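20/01/2019

# Working alongside the robots: tips from the Ditton workshop

We started using robots for the fetch-and-move jobs in October. These notes are for anyone on the Gremham or Mullik sites who is about to do the same. They cover the small things, mostly floors, cables and furniture.

**Clear the floor first.** Walk the route before every shift. Anything lying flat is easy to miss: lids, straps, offcuts, a dropped glove. Pick it up even if it looks out of the way. Omid Zamani keeps a plastic tote by the door for whatever he finds and empties it at lunch.

**Give each chair a parking spot.** People push a chair wherever they like and walk around it later. With a robot moving the furniture, that habit has to go. Mark the spot with floor tape and replace the tape when the corners lift.

**Clean the casters.** Hair and thread wind around the axles and the chair starts to pull to one side. Turn it over, cut the thread with a seam ripper, and pull it out with tweezers. A drop of light oil is plenty. Wipe off the extra or it will mark the floor.
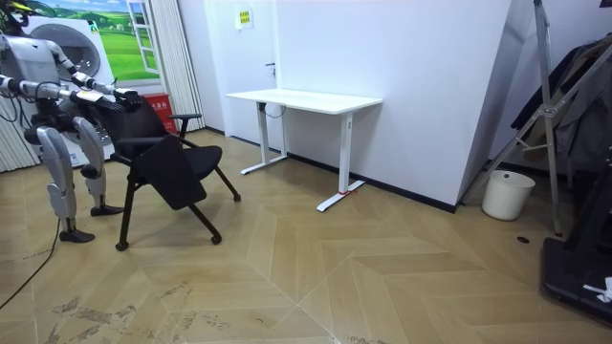
Chairs with arms or a fold-down writing panel need more room than plain ones. Fold the panel the same way every time and leave a wide gap on that side.

**Keep cords off the walkway.** Tie desk cords up under the top with hook-and-loop strips. Zip ties work too, but you will be cutting them off within a week. If a cord has to cross the floor, tell the next shift where it is.

**Look after wood-look floors.** Use a damp mop, never a soaked one. Scuffs often come up with a dry tennis ball or a little baking soda on a cloth. Try a corner first.

**Write down who does what.** Edem Tsikata used to spend most of the morning moving furniture. Now he sets up the tasks, watches, and steps in when something sticks. He says his back is better but his feet hurt more from standing, so we bought 3 rubber mats. Ask people what has changed for them after the first month. Some will want the old job back for part of the day, and we let them have it.

Spare tape and strips are in the Sowah cabinet, second shelf.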